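Tredisent hand-held gripper kit, a week in. Thread, typing fast between things
1/10/20 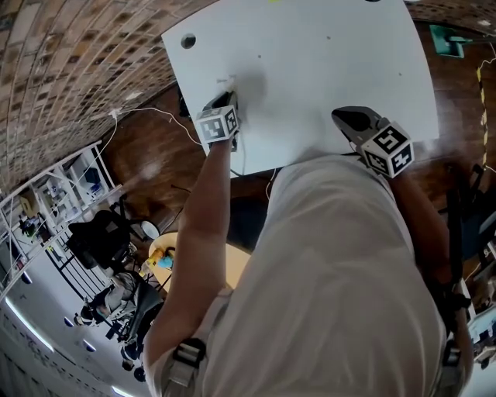 1/ What you get

Two hand-held grippers, a white marker cube for each, a harness with two buckled straps, cables, a printed booklet. Kit is on loan from Jernport, who sell it over here. No money changed hands, they get no look at this before it goes up.

2/ Price

2000 for the pair with harness. 2637 if you want the software seat and a year of support. I'd want the support. More on that further down.

3/ What I'm after

We teach robots to do dull jobs by showing them. Currently one person drives the arm with a joystick and it's painfully slow — a good afternoon gets you maybe enough to be annoyed by. With these you just do the job with your own hands and the arm learns from it later. That's the pitch anyway.

4/ The board job

Flat white board, both grippers pressing on it, fingertips flat-ish to the surface. Picked it for being boring. Big, light in colour, not much to grab. Exactly what our old pair from Strickland made a mess of, kept losing one hand.

5/ Tracking

Good. Better than I expected. Cubes have the black and white patterns on more than one face so you can roll your wrist a fair way before it complains. Lost the right hand when I crossed my arms over, fair enough, don't cross your arms over.

6/ Weight

Fine for twenty minutes. After that the wrists know about it. Hema Kartha has smaller hands than me and found the trigger a stretch, she'd like a shorter one. Jernport say a small grip is coming in December. Will believe it when it's in the post.

7/ Harness

Over the shoulders, black plastic buckles. Comfy. Buckles are stiff when new and you will pinch a finger. Adjusting it alone is a faff, get someone to do the back for you. One size and it claims to fit everybody. Nandini had to take hers in all the way and still had strap left over.

8/ Cables

My main moan. White, thin, always somewhere you don't want them. I trod on one in the first hour. A clip on the strap would sort it, we've used a bit of velcro. For 2000 there should be a clip

9/ Fingertips

Black, a bit grippy, come off with one screw. No spares in the box!! A spare set is 4 weeks wait, which is silly for the one part that's going to wear out. Order some on day one.

10/ Software

Ok so. Install was easy. Calibration is where I lost a morning — booklet says hold still, doesn't say how long for. Rang support, got Babak Rahimi, who knew the answer straight off and stayed on til it worked. Booklet needs a page from him basically.

11/ Recordings

We did 700 short goes across the week, board job plus some picking up and putting down. Threw out a chunk where one of us started before the beep. The review screen is nice, scrub through, bin the bad ones, done. Wish it had an undo. It does not have an undo. Ask me how I know

12/ Against the Hondia set

People keep asking. Hondia is cheaper and lighter but you only get one hand. If your jobs are one-handed buy that and keep the change. For folding, lifting, holding something down while you do something else, you want the pair.

13/ What I haven't tested

Outdoors. Bright sun. Gloves. Anyone left-handed for a full day. Sevim Baysal is having it after me and she's left-handed so bug her about it, not me.

14/ Would I buy it

Yes with support, no without. Clip for the cables, spare tips in the box, a proper calibraton page, and I'd stop moaning.

15/ Replies are on, will get to them tonight. Abla, yes, you can borrow it before it goes to Sevim, bring your own velcro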